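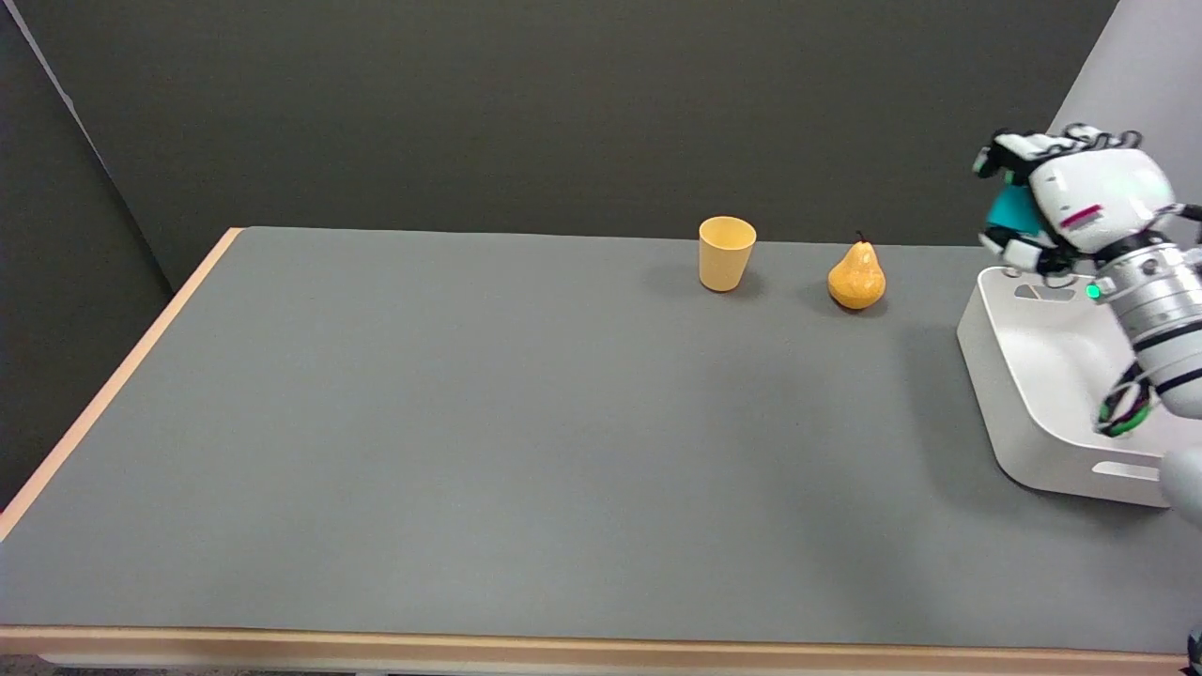
A gray table with a light wooden edge

How to Ask Your City for Its Spending Records

By Pilar Gallardo | May 15, 2025

Anyone can ask a city office how it spends public money. You do not need a lawyer, and in most places you do not have to say why you want the records. Rules differ from state to state, so look up your own public records law before you start.

1. Find the right office. In Budley it is the city clerk. Elsewhere it may be a records officer or the finance department. A phone call to the main number will usually settle it.

2. Name the records you want. "Everything on road repairs" will come back with questions. "Invoices paid to Stodel for road repairs in February" can be pulled in one search. If you only know the project, give the street and the months.

3. Put it in writing. Use the city's form if there is one. If not, an email is fine. Include your name, a way to reach you and the format you prefer. Spreadsheets are easier to sort than scans.

4. Set a limit on fees. Write a line such as "Please contact me before going over $20." Some offices charge for copies and staff time, and a request for 100 pages can cost more than you expect.

5. Keep track of the deadline. Save the date you sent the request and any reference number. If the deadline in your state's law passes, send a short follow-up with a copy of the first message.

6. Read what was left out. An office can black out some details, but it should cite the section of law it relied on. Ask for that in writing if it is missing – you will need it for an appeal.

When Horacio Pereyra asked for the Quezada Park contract, he got 3 files and a denial for the rest. He appealed on one page, quoted the section the clerk had cited, and received the remaining invoices 8 days later.

Appeal deadlines can be short. Check yours the same day a denial arrives.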